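Wir verwenden Cookies, um diese Website zu verbessern. Mit der weiteren Nutzung erklären Sie sich damit einverstanden. Mehr erfahren | Akzeptieren

Paare aufräumen: Was die Kopfkamera gebracht hat

Im letzten Beitrag hatte ich geschrieben, dass die Strategie für den Aufbau Vrabec an einer Stelle hängen bleibt, die ich unterschätzt hatte. Einzelne Gegenstände in einen Behälter zu legen, funktionierte schon im März brauchbar. Sobald aber Dinge im Behälter liegen, die den nächsten Ablageplatz verändern, wurde es schlecht. Mit Bauklötzen fällt das kaum auf, mit Schuhen sofort.

Ich bin deshalb auf Badelatschen umgestiegen. Sie sind leicht, verformen sich ein wenig beim Greifen, und ein Riemen lässt sich auf mehrere Arten fassen, von denen nur ein Teil zu einer vernünftigen Ablage führt. Wer den Latschen an der Sohlenkante nimmt, bekommt ihn zwar hoch, hat aber beim Absenken eine andere Lage in den Fingern als jemand, der am Riemen greift. Die Demonstrationen müssen beides enthalten, sonst lernt das Modell nur eine Variante und steht bei der anderen hilflos da.

Der Ablauf ist immer derselbe. Die Latschen liegen auf dem Tisch, der Korb steht am hinteren Rand, und die beiden Arme sollen alles hineinlegen. Welcher Arm welchen Latschen nimmt, gebe ich nicht vor. In den Trainingsdaten ergibt sich das aus der Lage auf dem Tisch, und genau das soll die Strategie übernehmen.
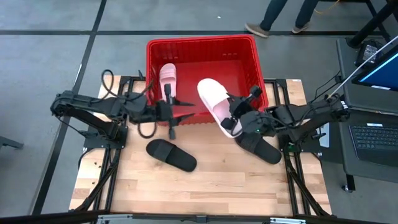

Blick von oben auf den Arbeitsplatz: Der rechte Greifer hält den weißen Latschen, der rosafarbene steht schon im Korb.

Der rosafarbene Latschen zeigt das Problem ganz gut. Er steht hochkant an der Korbwand, und damit ist der Platz daneben ein anderer, als wenn er flach läge. Eine Strategie, die nur den Abstand zum Korb kennt, legt den nächsten Latschen immer an dieselbe Stelle. Das geht eine Weile gut, dann verkantet etwas.

Zum Datensatz: Insgesamt sind es 1.773 aufgezeichnete Durchläufe, alle per Fernsteuerung gefahren. Etwa 700 davon stammen aus der ersten Phase, in der ich nur mit den Kameras an den Handgelenken gearbeitet habe. Für den Rest kam die Kopfkamera dazu. Die alten Durchläufe habe ich nicht weggeworfen, beim Training wird das fehlende Bild durch einen gelernten Platzhalter ersetzt. Das hatte ich aus den Notizen zu Clokier übernommen, wo es mit einem anderen Greifer schon einmal geklappt hatte.

Ausgewertet habe ich den Anteil der Durchläufe, bei denen am Ende alle Latschen im Korb sind und kein Eingriff nötig war. Mit Kopfkamera lag er bei 88 Prozent. Ohne Kopfkamera war das Ergebnis deutlich schlechter. Eine genaue Zahl dafür nenne ich nicht, weil ich zwischendurch die Greifkraft geändert habe und der Vergleich deshalb nicht sauber wäre. Das wiederhole ich noch.

Die verbleibenden Fehler verteilen sich auf 2 Gruppen. Bei der ersten rutscht der Riemen beim Anheben aus den Fingern, und die Strategie fährt trotzdem zum Korb und öffnet den Greifer über leerem Boden. Sie merkt also nicht, dass nichts mehr da ist. Bei der zweiten wollen beide Arme gleichzeitig ablegen. Einer wartet dann, gelegentlich warten aber auch beide, und der Durchlauf läuft in die Zeitgrenze.

Gegen das Rutschen probiere ich gerade, den Motorstrom der Finger als Eingang mitzugeben. Grikholm, mein Skript für die Aufzeichnung, schreibt den Wert ohnehin mit, ich hatte ihn bisher nur nicht benutzt. Beim gegenseitigen Warten bin ich noch unschlüssig. Kürzere Aktionsfolgen helfen etwas, machen die Bewegung aber unruhig.

Als Nächstes kommen mehr dunkle Latschen in die Daten, in wechselnder Lage und auch übereinander. Die Konfigurationsdateien lege ich im Verzeichnis Bustitdale ab, sobald ich die Pfade bereinigt habe.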